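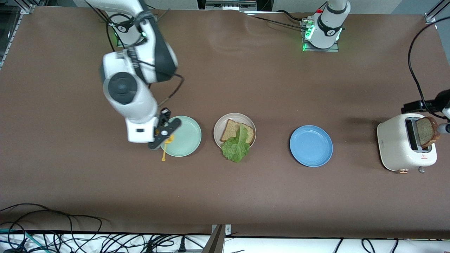
Zwischenbericht zum Projekt Schulküche Walteck

Projekte > Verpflegung und Bildung > Walteck > Berichte

Suchbegriff eingeben Suchen

Übersicht Berichte Speisepläne Termine Kontakt

Stand: 4. August 2026
Empfänger: Ambrose-Stiftung, Förderbereich Ernährung
Vorgelegt von: Projektleitung Schulküche Walteck

Ausgangslage

Die Grundschule und die Gesamtschule in Walteck wurden bis zum vergangenen Schuljahr von einem auswärtigen Betrieb beliefert. Das Essen kam am Vormittag in Warmhaltebehältern an und stand bis zur letzten Ausgabe mehrere Stunden. Gemüse und Nudeln litten darunter am meisten, und ein erheblicher Teil ging in den Abfall. Mit der Förderung wird die alte Lehrküche im Untergeschoss der Gesamtschule zu einer Produktionsküche ausgebaut, aus der beide Schulen versorgt werden. Die Bewilligung umfasst den Umbau, die Grundausstattung, die Einarbeitung des Personals und die Einführung eines Bestellsystems.

Der vorliegende Bericht schließt an den Sachbericht aus dem Frühjahr an. Die dort beschriebenen Vorarbeiten (Bestandsaufnahme der Leitungen, Abstimmung mit dem Veterinäramt, Ausschreibung der Lüftung) sind abgeschlossen und werden nicht noch einmal aufgeführt.

Stand der Bauarbeiten

Die Lüftungsanlage ist eingebaut und abgenommen. Bei der Abnahme wurde die Lautstärke im angrenzenden Musikraum bemängelt. Der ausführende Betrieb hat daraufhin einen zusätzlichen Schalldämpfer gesetzt, die Nachmessung verlief ohne Beanstandung. Die Mehrkosten trägt der Schulträger.

Der Fettabscheider konnte nicht an der geplanten Stelle eingebaut werden. Beim Öffnen des Bodens wurde eine Regenwasserleitung gefunden, die in keinem der Bestandspläne verzeichnet war. Der Abscheider steht nun im Hof neben der Rampe. Dadurch ist ein Stellplatz für Fahrräder entfallen, für den an der Turnhalle Ersatz geschaffen wird. Die Verlegung hat den Bauablauf um fünf Wochen verschoben. Ein Teil der Zeit wurde aufgeholt, indem Fliesenarbeiten und Elektroinstallation in zwei Abschnitten nebeneinander liefen.

Noch offen sind die Beschriftung der Absperrventile, der Anstrich im Flur zum Lager und die Türschwelle zwischen Spülküche und Speisesaal. Die Schwelle ist derzeit zu hoch für die Geschirrwagen. Ein Angebot für eine flache Rampe liegt vor.

Ausstattung

Kochkessel, Kombidämpfer und Kühlzelle sind geliefert und angeschlossen. Die Schnellkühlung wurde mit einem falschen Netzanschluss ausgeliefert und ist zum Umrüsten beim Hersteller. Solange sie fehlt, kann nur für den gleichen Tag gekocht werden. Für den Beginn des Betriebs reicht das aus, der Speiseplan für die ersten Wochen enthält deshalb keine vorproduzierten Komponenten.

Geschirr und Kleinteile wurden über den Großhandel Nomcombe bezogen. Die Grundschule hatte sich farbige Teller gewünscht, die leichter sind als das bisherige Porzellan und sich gut stapeln lassen. Für die Gesamtschule bleibt es beim vorhandenen weißen Geschirr, das noch in ausreichender Menge da ist. Nachbestellt werden müssen Schöpfkellen in einheitlicher Größe. Im Probebetrieb wurden an den Ausgabestellen unterschiedliche Kellen benutzt, was zu ungleichen Portionen und zu Nachfragen der Kinder führte.

Soßen und Dressings werden künftig in der Küche hergestellt. Die Portionsbeutel des früheren Lieferanten entfallen damit vollständig. Für die Ausgabe ist vorgesehen, dass Joghurtdressing, Kräuteröl und Tomatensoße in nachfüllbaren Flaschen bereitstehen und die Kinder am Salatbuffet selbst dosieren. Die Flaschen werden täglich geleert, gespült und neu befüllt. Ein Reinigungsplan dafür ist Teil des Hygienekonzepts und hängt in der Spülküche aus.
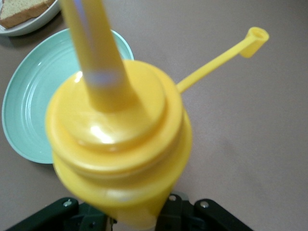
Gelbe Spritzflasche mit Dosierspitze

Personal

Die Stelle der Küchenleitung ist besetzt. Von den Stellen in der Ausgabe ist eine noch frei, die Ausschreibung wurde verlängert. Bisher scheiterte die Besetzung vor allem an den Arbeitszeiten über Mittag, die sich mit anderen Beschäftigungen schlecht verbinden lassen. Wir prüfen mit dem Schulträger, ob die Stelle mit Stunden in der Reinigung oder in der Frühbetreuung zusammengelegt werden kann.

Alle Beschäftigten haben die Belehrung nach dem Infektionsschutzgesetz erhalten. Die Schulung zu Allergenen fand an zwei Nachmittagen statt. Behandelt wurden die Kennzeichnung im Speiseplan, die getrennte Zubereitung und das Vorgehen, wenn ein Kind über Beschwerden klagt. Gewünscht wurde von den Teilnehmenden eine Auffrischung nach dem ersten Halbjahr. Die Kosten dafür sind im bewilligten Schulungsbudget enthalten.

Bestellsystem

Eltern bestellen und bezahlen über das Programm Truto. Die Zugänge wurden vor den Ferien verschickt. In der Grundschule lief die Anmeldung weitgehend problemlos. In der Gesamtschule kamen viele Briefe zurück, weil die Adressen in der Schulverwaltung veraltet waren. Das Sekretariat hat die Datensätze bereinigt und die Zugänge erneut versandt.

Zum jetzigen Zeitpunkt sind 223 Kinder und Jugendliche angemeldet. In der Antragsplanung waren wir für den Start von einer geringeren Nachfrage ausgegangen. Die Küche kann die Menge bewältigen, im Speisesaal der Grundschule wird es zur Hauptzeit aber eng. Die Schulleitung hat deshalb die Pausen der Jahrgänge versetzt gelegt. Ob diese Lösung trägt, wird sich erst im laufenden Betrieb zeigen.

Familien, die Leistungen für Bildung und Teilhabe beziehen, mussten die Bewilligung bisher auf Papier einreichen. Das bleibt vorläufig so. Die Schnittstelle zum Sozialamt ist beantragt, ein Termin für die Freischaltung wurde uns nicht genannt. Damit kein Kind ohne Essen bleibt, rechnet der Träger in der Übergangszeit rückwirkend ab.

Speiseplan und Probebetrieb

Der Probebetrieb umfasste die letzte Schulwoche. Gekocht wurde an allen Tagen ein vegetarisches Gericht, an einem Teil der Tage zusätzlich eines mit Fleisch oder Fisch. Am besten angenommen wurden Linsenbolognese, Kartoffelsuppe und die Gemüsepuffer mit Kräuterquark. Der Fischauflauf wurde häufig stehen gelassen. Die Küche will ihn durch Fischfilet mit einer getrennt gereichten Soße ersetzen.

Auf den Rückmeldekarten konnten die Kinder ankreuzen, wie es geschmeckt hat, und einen Wunsch aufschreiben. Es gingen über 200 Karten ein. Gelobt wurde mehrfach, dass man sich den Salat selbst zusammenstellen kann. Kritik gab es an der Wartezeit und daran, dass am Ende der Ausgabe die Auswahl kleiner war. Unter den Wünschen stand erwartungsgemäß Pizza vorn, daneben wurden öfter Obst zum Nachtisch und Wasser mit Sprudel genannt. Ein Wasserspender war im Antrag nicht vorgesehen. Der Förderverein der Grundschule hat angeboten, sich an der Anschaffung zu beteiligen.

Die Speisereste wurden nach der Ausgabe getrennt erfasst, einmal für die Rückläufe auf den Tellern und einmal für die Überproduktion. Belastbare Aussagen sind nach einer Woche nicht möglich. Auffällig war, dass am Tag des Sportfestes deutlich zu viel gekocht wurde, weil die Klassen früher als gemeldet nach Hause gingen. Für solche Termine gibt es jetzt eine Meldefrist, die im Schulkalender hinterlegt ist.

Lieferanten aus der Region

Kartoffeln, Möhren und Zwiebeln kommen von einem Hof im Nachbarort, Milchprodukte von der Molkerei, die bereits die Kindergärten beliefert. Beim Brot besteht noch keine feste Vereinbarung. Der angefragte Bäcker kann die Menge backen, aber nicht zur benötigten Zeit ausfahren. Eine Abholung durch den Hausmeisterdienst wäre möglich, müsste jedoch im Dienstplan verankert werden.

Mittelverwendung

Die Ausgaben für Bau und Technik liegen im bewilligten Rahmen. Bei den Kleingeräten wurde weniger verbraucht als veranschlagt. Wir beantragen, den Restbetrag für die Rampe an der Spülküche und die Schöpfkellen verwenden zu dürfen. Eine Aufstellung mit den Belegen liegt als Anlage bei. Die Umwidmung innerhalb der Sachkosten bedarf nach dem Förderbescheid der schriftlichen Zustimmung der Stiftung. Wir bitten um Rückmeldung noch im August, damit die Arbeiten vor Schulbeginn beauftragt werden können.

Nächste Schritte

Bis zur Aufnahme des Regelbetriebs stehen die Restarbeiten im Flur, die Rücklieferung der Schnellkühlung und die Abnahme durch das Veterinäramt an. Die Eltern erhalten mit dem ersten Elternbrief des Schuljahres den Speiseplan und eine Kurzanleitung für Truto. Für den Tag der offenen Tür ist eine Führung durch die Küche vorgesehen, zu der auch die Stiftung eingeladen wird. Der nächste Bericht folgt nach Abschluss des ersten Halbjahres und enthält dann die Auswertung der Speisereste.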